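Section 5: Placing Your Room Speaker and Running the First Sound Check

Now that your Ustow speaker is out of its box and has had its first charge, it's time to find it a good home in the room. Please don't rush this part. A modest speaker in the right spot will sound better than a grand one stuffed in a corner, and you only have to do it once — or until you move the furniture.

Before you start, have the power cord, the Ketwood stand (if you bought one) and your phone within reach. The Sumuston app should already be installed, as described in Section 4.

1. Choose the seat where you do most of your listening. We'll call this your main seat from here on.

2. Set the speaker 7 feet from the main seat, with the front grille facing you. A little closer is fine in a small room.

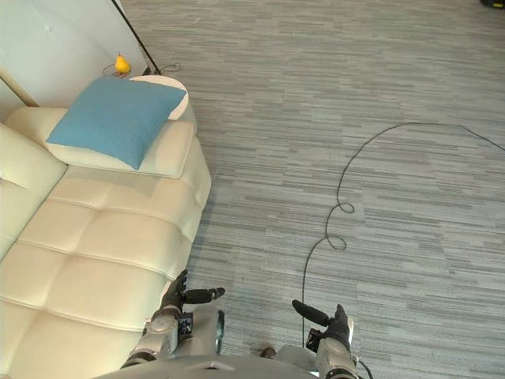 3. Sound behaves differently depending on what it lands on, and hard, bare surfaces tend to throw it right back at you. Upholstered furniture is a help here. A big tufted sofa with thick padded armrests, like the cream one shown, makes a fine main seat, and you can leave a throw pillow or two where they are. Just try to keep the speaker's grille higher than the arm of the sofa, or the high notes will get lost on their way to you.

4. Plug the cord into the back of the speaker first, and then into the wall. Wait for the light on top to turn solid white.

Caution: Never run the power cord under a rug or carpet, or anywhere it could be pinched by a furniture leg. If the cord looks worn or flattened, unplug it and stop using it.
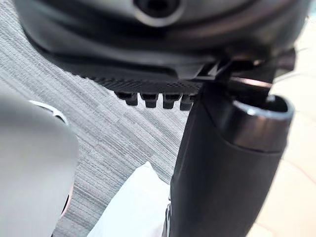
5. Open the app, tap Rooms, and then tap Add a Room. Give the room any name you like. The app will ask for a pairing code; type 644 and tap Next. If the light blinks amber, hold the top button until it goes out, and try again from the start of this step.

6. Sit down in your main seat, hold the phone at ear height, and tap Sound Check. You'll hear a run of rising tones. Try to stay quiet until they finish, and switch off any fans if you can.

Note: The tones are played at a fixed level, and you may find them a bit loud. Pets often do! You may want to let the dog out first.
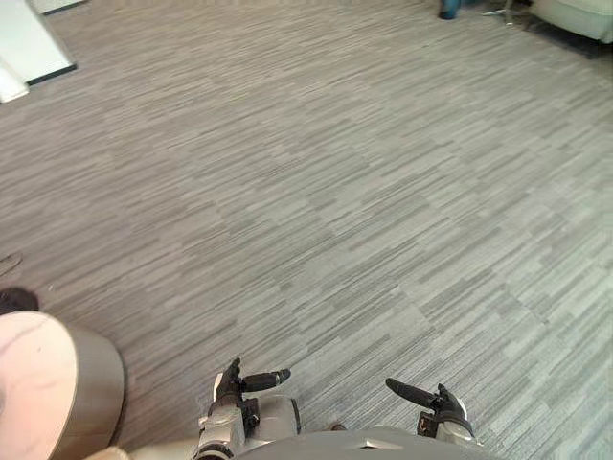

7. When the tones end, the app shows a room score out of 100. Please don't fret over a low number. Move the speaker a hand's width away from the nearest wall, run the check again, and keep whichever spot sounds nicer to you.

8. Tap Save. The speaker remembers its settings even when it's unplugged, so there's no harm in putting it away for a while.

If you have a second speaker from the Bensaid series, leave it switched off for now and go on to Section 6, where we pair the two together.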